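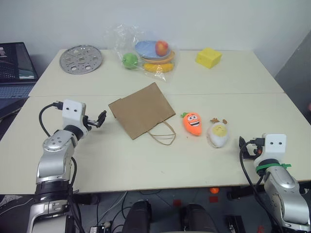 August, workshop notebook, play-grocery box

9.40 am. Good start! Spread things out on the cream tables to work out what goes into the market-day kit, and I'm really pleased with how the colours get along. Working name for the kit is still Bunting, until somebody comes up with a better one (Olanrewaju Dauda has suggested Draltach, which sounds like a cough lolly).

Favourite so far is the carrot. Big cartoon eyes, enormous toothy grin, leafy green top. I want kids to reach for it first and I reckon they will. The egg is much calmer, all white plush with a yolk-yellow face and those little brown tufts. Keep them as a pair.

Foam cheese: love the holes. Trial it with the under-fives, they'll want their fingers in every one. Check the foam for nibble marks after each session and bin it if bits come away.

Apples (red and green), banana and the light blue plate can stay together in the clear bag for now. It's a crinkly thing and I'd like a drawstring cloth one instead, so the fruit can be tipped out without a fight. Olanrewaju has calico left over from the Raster job, ask him before he cuts it up for rags. The orange ring goes in with the fruit too. Need to decide what we're calling it on the contents card. Doughnut? Onion ring? Let the kids name it!

Paper bag: plain brown, twisted paper handle, exactly the corner-shop feel I was after. Paper handles won't love being swung about by four-year-olds, so order spares. Brudetis do them in lots of 40. One lot to start.

Perforated metal disc: undecided. Gorgeous pattern of cutouts and it would make a great rubbing plate with crayons, but I want to run a finger around every edge before it goes anywhere near the box. If there's any burr, file it or leave it out.

Weight limit for the full kit is 800 g so one small person can carry it across the room. Soft things first on the scales, then the metal disc by itself.

To do
- cloth bag, measure against the plate
- contents card, big print
- ask about a second cheese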